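3 October 2024

Vivport grip kit, trial notes, second bench session

Right, back on the Vivport hand-held kit, which we have until the end of the trial period and which I'd like to make my mind up about before then. For anyone who missed the September entry: two jaws, soft pads, squeeze handle, plus their Novident software for sorting and tagging the recordings. Asking price is 4000 for the set with one year of Novident thrown in. Stuvska quoted us for their own version too, but theirs hasn't turned up, so no side by side yet.

Cloth day today. Rigid stuff went fine last time (mugs, blocks, the tape dispenser) and I got a bit cocky about it. Cloth is another matter! I gave myself 30 goes at picking up a small towel off a bigger one, pinch somewhere near the middle, lift, put down, start again. The first few were rotten because I kept closing too high and catching nothing but fluff. Once I'd learnt to push down a touch before squeezing it got much better, though I did then grab the bottom towel as well on 4 of them, and had to shake it off.

The blue pads are the best bit of the kit so far. The ribbing is very fine but it does bite on plush, and I never felt I had to squeeze hard. Whether it'll do the same on something slippery like a lining fabric, no idea, try next time. 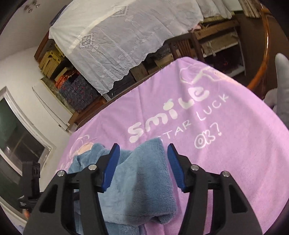 Light blue towel in the pads, over the pink "smile" one.

Grumbles, while I remember them. The handle gets tiring after a long run and I swapped hands 3 times, which I suspect makes the recordings messier than they need to be. The trigger has a dead patch at the start of its travel, so you squeeze and nothing happens and then everything happens. Vivport's sheet says this can be adjusted but doesn't say where, and I'm not taking a screwdriver to a loan unit without asking. Have emailed them.

Novident: better than I feared. It split the session into separate picks by itself and only got muddled where I'd paused with the jaws half shut. Fixing those by hand was quick. What I don't like is that export is locked to their own format unless you pay for the Ki add-on, and the Ki price isn't on the quote. Sneaky. Need that figure before we compare anything with Stuvska.

Still to do:
Ask Vivport about the dead patch and spare pads (price, how long they last)
Get Ki add-on price in writing
Same towel test with a thin tea towel, then something slippery
Chase Stuvska again

Leaning towards yes on the hardware, undecided on the software. The loan unit is back in its case on the top shelf, battery on charge.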